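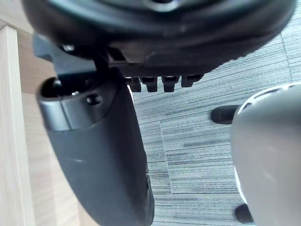
Ye-rin Ki

Predik Wrist Gripper, office and records configuration
Purchasing and planning notes

Applies to the two-finger unit with soft contact pegs, supplied by Ornthorpe with or without the wrist camera. Buyers replacing a first-generation gripper on an existing arm should read the section on mounting before requesting a quote. Buyers starting with no arm should read the section on total cost first.

Intended use

The unit is specified for picking, turning and setting down light rigid objects in occupied buildings: cardboard file boxes, binders, small cartons, desk trays. It is meant for counters, shelves and desks between knee height and shoulder height of a standing adult. Floor-level picks are possible on most arms, with the restrictions given under Floor work.

It is not specified for glassware, food, liquids in open containers, or anything with an exposed blade. Bags and soft envelopes can be gripped but placement accuracy is not quoted for them.

What is in the base price

Gripper body and drive
One pair of tapered fingers
One set of contact pegs and one textured pad, fitted
Flange screws and one cable, 600 mm
Printed mounting sheet
Test record for the individual unit

What is not in the base price

Wrist camera and bracket
Adapter plate for arms with a non-standard flange
Titer software license
Spare pegs, pads and fingers
Site survey
Operator training

The base price leaves out the items most sites end up needing. A first-year budget built on the base price alone will be short. The camera and the Titer license should be treated as required for any site where objects are not presented in a fixed position, and that describes nearly every office.

Total cost, first year

For planning purposes use these lines and ask Ornthorpe to confirm them in writing for your region.

Gripper, base configuration: $3,000
Wrist camera with bracket: $700
Wear parts, first year, single shift: $600
Titer license: priced per arm, see quote
Adapter plate: priced on request
Survey and training: priced by the day

The wear parts line assumes an 8-hour shift with cardboard as the main material. Cardboard is harder on the pegs than smooth plastic. Dust from older boxes collects between the raised dots of the pad and has to be brushed out, and a pad that is never brushed will be replaced early. If the work is mostly binders and trays, the line can be cut. If the arm runs two shifts, double it and add a spare pair of fingers to the opening order.

The camera is a one-time cost. The bracket can be reused if the gripper body is exchanged later.

Wear parts: stock or order

Pegs are sold in sets and should be changed as a set. Mixing worn and new pegs gives an uneven contact line, and the box will rotate slightly on lift. Pads are bonded and take a few minutes to change, plus the curing time printed on the adhesive packet. Fingers are rarely replaced through wear. The usual reason is a collision with a counter edge.

For a site with one arm, keep one set of pegs and one pad on the shelf. For a site with several arms, hold stock centrally and let each area draw from it. Delivery from Ornthorpe is normally inside a week, with a longer wait in November when they close for stocktaking.

Surface scuffs on the fingers are cosmetic. A cracked or lifting seam is not, and the finger should be taken out of service.

Mounting and clearance

The gripper body is wide for its reach. On a crowded counter the limiting dimension is usually the body overhead, and the fingers will get into a gap that the housing will not. Measure the space above the object as well as the space on either side of it. Overhead shelves, monitor arms and desk lamps are the common conflicts.

Route the cable on the side away from the camera. A loop of cable in the camera view will be read as an obstacle by the Titer planner, and the arm will slow down or stop for no visible cause. Two of the last support calls I handled came down to this.

Arms from other makers are supported where the flange matches. Send the flange drawing with the quote request. A photo of the flange does not give enough information for an adapter plate.

Camera view and what it costs in usable area

The wrist camera moves with the gripper, so the housing, the pegs and one finger take up a fixed part of its view at all times. Titer masks this region at setup. The masked region cannot be used for detection. Plan approach paths so that the target sits in the open part of the view until the last stage of the pick.

The finger is the larger loss. An object behind it, including a person, may be partly or fully hidden from this camera. For this reason the wrist camera must not be counted as a safety device in the site risk assessment. Presence detection has to come from the arm, from a fixed sensor, or from both. Include a line for it in the budget if the arm does not have it built in.
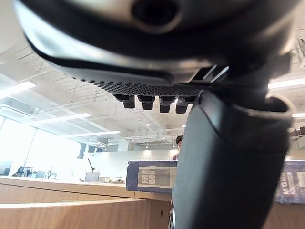 File boxes are the reference load for this configuration. The quoted grip force and placement figures were taken with closed boxes lying on a long side, label end toward the arm. Boxes standing upright can be gripped across the narrow dimension, but a tall box with its contents shifted to one end will swing. Limit the lift speed for these. Titer has a setting for it, off by default.

Label reading is a separate module. It handles large printed capitals well and vertical lettering with some loss. Handwriting is not supported. Sites that want boxes sorted by handwritten date should budget for relabeling, and the labor for that can exceed the hardware cost.

Daylight and ceiling light

Rooms with large windows on one side need a lighting check before purchase. Strong daylight behind a dark box reduces the detail available on the near face. Options, cheapest first: blinds, turning the workstation so that the arm faces away from the glass, a fixed fill light over the counter. Check at the worst time of day. A survey done at four in the afternoon says little about nine in the morning on an east wall.

Long ceiling fixtures can enter the view when the wrist tilts up. Lock exposure to the counter during setup, or detection will drift as the arm changes angle.

Counters

Curved counters are acceptable. The planner takes a curved edge as a series of short straight ones, and the default spacing is fine for most reception furniture. Pale wood finishes give good contrast with dark boxes. High-gloss finishes reflect the fixtures and should be tested with a sample load.

Counter strength matters only where the arm is clamped to it. A free-standing base is preferred. If a clamp is unavoidable, have the furniture supplier confirm the load in writing.

Floor work

Picks from the floor are allowed on hard flooring and on low-pile carpet tile. Set the floor plane by touch-off at several points, as tiles can differ slightly in height across a seam. Patterned or streaked carpet does not affect the grip, though it does raise the number of false detections when looking for small dark objects. Use the higher confidence threshold.

Keep furniture on casters out of the working area or define it as movable in Titer. A caster sits low, is often black, and changes position between runs. Wooden posts and table legs are fixed and should be mapped once.

One arm or two

A single arm with one gripper is enough for returning boxes to a counter, presenting them for scanning, and clearing a desk. Two arms are worth pricing only when boxes have to be opened, when the lid must be held while the contents are taken out. The second arm does not need a camera in most layouts, and leaving it off is the simplest saving on a two-arm order.

Lease terms

Ornthorpe leases the gripper together with an arm, but does not lease the gripper alone. Wear parts are outside the lease. Damage from collisions is charged at the list price of the part. Read the clause on relocation: moving the arm to a different floor of the same building counts as a relocation under the current wording and requires a new touch-off by their technician.

Before requesting a quote

Have the following ready: arm model and flange drawing, heaviest load and its outside dimensions, height of the lowest and highest placement surface, floor type, window side, hours of use per day, and whether the area is open to visitors. Quotes requested without the load dimensions are returned as base configuration only.

Technical questions on Titer settings go to Kaede Sekiguchi at the applications desk. Questions on configuration and price come to me. Requests received by noon on Friday are answered before the weekend.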